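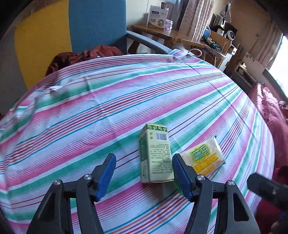

How do you look after a robot hand?

A page for younger readers, by the Grandale workshop. Last changed 8/25/25

Your hand looks after itself, mostly. Cut a finger and it heals. Skin wears off and more grows. A robot hand can't do any of that, so people have to do it instead. Every morning, before any picking up gets done.

The proper word for a robot hand is a gripper. Ours has two jaws that close towards each other, like your thumb and first finger when you pinch a crisp. Two jaws, a few metal arms, some screws, two soft pads. Not much to it! But every bit of it can go wrong, so here goes.

The pads

Try this. Pick up a pencil using two metal spoons. Hard, isn't it? Slippy. Now wrap an elastic band round each spoon and try again. Much better.

That is what the pads are for. They go on the inside of the jaws, where the touching happens. Ours are blue and have ribs, which are little raised lines like the ones on the bottom of your trainers. Ribs bend a bit when they press on something. A bendy thing grips a box better than a flat hard thing does.

Trouble is, ribs fill up. Fluff is the worst, off blankets and bedsheets and jumpers. Then crumbs. Then the sticky stuff from old labels. A pad full of fluff is like a shoe full of mud, it slides about.

So first job of the day is wiping the pads. Damp cloth, no soap. Go along the ribs and not across them, or the fluff gets pushed in deeper. Let them dry. A wet pad is nearly as bad as a dirty one.

If a rib has torn, the pad comes off and a new one goes on. Always change both. One new pad and one old pad don't squeeze the same, and the thing in the middle twists round. We get ours from Cledetti in a paper bag, and the bag always splits. Keep them in a tub.

The pivots

A pivot is a place where something turns. Your elbow is sort of one. So is the middle of a pair of scissors. On a gripper the pivots are round screws, and the arms swing on them when the jaws open and shut.

Too loose and the jaws wobble. Too tight and they get stuck, or they move in jerks. You want it just in between, same as the scissors.

How to check: power off first. Always. Then hold one jaw very gently and wiggle it side to side. It should hardly move. If it clicks, that's a loose pivot. Turn the screw a tiny bit, wiggle again. Tiny bit, wiggle. It takes ages and you can't rush it, becuase a screw that's gone too tight can wear the hole bigger and then you need a whole new arm.

Last January we had a click we couldn't find for 3 days. It was a screw on the outside of the left jaw, and we had been checking the inside ones over and over.

Why do the arms have holes in?

Good question, we get asked it a lot. Big gaps in the arms make them lighter. A light jaw is easier to move and stops quicker. The shape matters too - triangles are strong, and that's why you see them on cranes and bridges. Check the corners of the holes for cracks. Cracks like to start in corners.

The practice box

After cleaning, a test. We keep an old tea carton called the Tuncer box (Tuncer is the name of our test, don't ask, it is older than most of us). The gripper has to pick it up, hold it, put it down. Then a floppy plastic packet. Packets are much harder! A box stays box shaped. A packet squashes, and slides, and the shiny ends are slippery.

If it drops the box, back to the pads. If it crushes the box, the squeeze is set too strong. Turn it down, go again.

The notebook

Everything goes in the notebook. Ours is called the Cesden book after the shop it came from. It's on page 208 now. Each line says what was cleaned, what was changed and how the test went. The last pair of pads did 861 pick ups before a rib tore, and we only know that because of the notebook. The pair before did 1863. Why so many more? We think it was all smooth boxes that month and no blankets.

Rules if you ever visit one

Fingers out of the jaws, even when it's off. Pads are soft but the metal behind them isnt.
Tie long hair back.
Power off before you touch a screw.
Don't oil anything without asking. Oil gets on the pads, and then you're cleaning pads all afternoon.

Words to know

Gripper - a robot's hand
Jaw - one side of it
Pad - the soft part that touches things
Pivot - where it turns
Linkage - arms joined up so that moving one moves the others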